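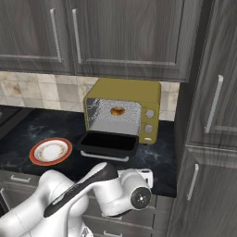
Figure 3. Dark wood-grain wall cabinets with long bar handles over a beige and cream tiled backsplash (computer rendering).

4.2 What people say about their cupboards

I went into this part of the study expecting to talk about food. My plan was to ask households in Alville and Catedley how they decide what to keep at home and what to buy on the day, and I had a neat list of questions about tins, flour and frozen peas. What I got, over and over, was talk about cupboards. People wanted to tell me which door they open first in the morning, which shelf belongs to whom, and what has been sitting at the back since before the children were born.

So I changed the interview guide (my supervisor was very patient about it) and let people start wherever they liked. I ended up with 22 long interviews, nearly all of them held in the kitchen with the kettle on, plus 2386 lines of diary entries that people kept for me through December. I sorted the diaries in Zutero, a free tagging tool I'd happily use again, though it does crash if you paste in too much at once.

The first thing I noticed was how much height matters. Wall cupboards of the general sort in Figure 3 came up as places for things that are "ours but not now": the good glasses, the cake tins, a fondue set. Low cupboards were spoken of much more roughly. One woman in Catedley called hers "the pit" and said she shops as if it didn't exist, so she buys rice she already owns. I found the same habit in nine homes, and in most of them it was rice or pasta.

Dudás argues that a full store cupboard is a kind of promise to guests who might turn up. I like that idea a lot, and it fits the older people I spoke to in Alville, who could all name a visitor they were ready for. It fits the younger tenants less well. They talked about their cupboards as somebody else's furniture, and a few had never used the top shelf at all. One man told me he'd lived there for 3 years and still kept his cereal on the worktop, "like I'm on holiday"!

I should say that December was a funny month to pick. Everyone had more in than usual, and several diaries turn into Christmas shopping lists halfway through. I've left those entries in, but I don't lean on them when I get to amounts. Where I do use them is in 4.3, which deals with waste, and with the odd guilt people feel about throwing out a jar they never really wanted. The chutney entries alone could have filled a chapter, and I've had to be strict with myself about how many to quote.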